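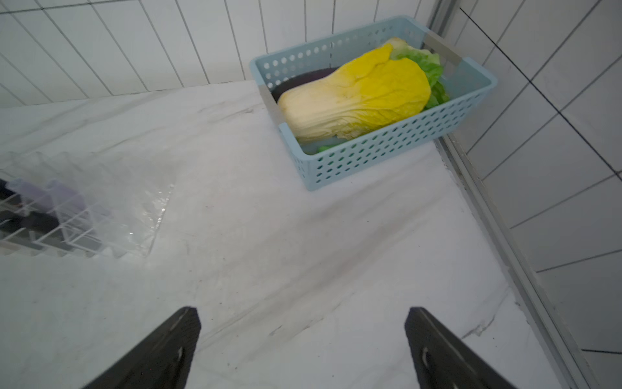
The wrist view: blue basket, cabbage, aubergine, and a lot of worktop.

I spent most of June picking up vegetables with a machine and I am still not sure what we were teaching it.

The job was at Dovport, in a test kitchen Skiltik rents by the month. You hold the controls, the arm follows, and every run is saved as an example. Do it enough times and the model is supposed to work out the general idea of "take the cabbage out of the basket". My own tally when I left was 2,619 runs saved, 305 of them thrown out on review. Those are our numbers for one kitchen and one arm, so don't quote them at me as if they prove something.

My first complaint is the kitchen. White tiles, white worktop, good light all day. I asked Dalia Belhaj, who wrote the task list, whether we might do a few dozen runs in a room with a brown table and one bad bulb. She said variety was planned for later. Variety is always planned for later. Meanwhile the model gets example after example in which anything that isn't white is probably food.

Then there's the cabbage. A napa cabbage is a decent choice, I'll give them that. It's a long, awkward thing with a hard pale end and a frilly end, and the leaves catch on the basket. Grab it by the leaves and you come away with a leaf. So all of us, without being told, learned to go for the white base. By the second week I could do it half asleep, and you can see that in the data: the same approach, the same angle, the same little pause before closing the fingers. Is that a skill, or is it my habit copied 364 times? (That was my share of the cabbage runs. Olga Bettencourt did more and has a different habit.)

Olga thinks I'm being unfair. Her view is that a learner needs to see the thing done well before it sees it done oddly, and that mixing in my clumsy tries would only muddy it. Maybe. But the runs we threw out were mostly the interesting ones, where the cabbage rolled or the basket came up with it and somebody had to recover. I kept a list of 27 I thought should go back in. Four did.

The wrist camera bothers me too. It's lovely for the last few inches and not much use before that, as half of what you get is countertop and your own fingers. The aubergine under the cabbage shows as a dark strip, and I knew it was an aubergine having put it there. The model has no such luck.

They ran the first trained version after I'd gone. Olga wrote to say it did well on the cabbage. I wrote back asking which basket, which worktop and who had put the cabbage in. She's checking.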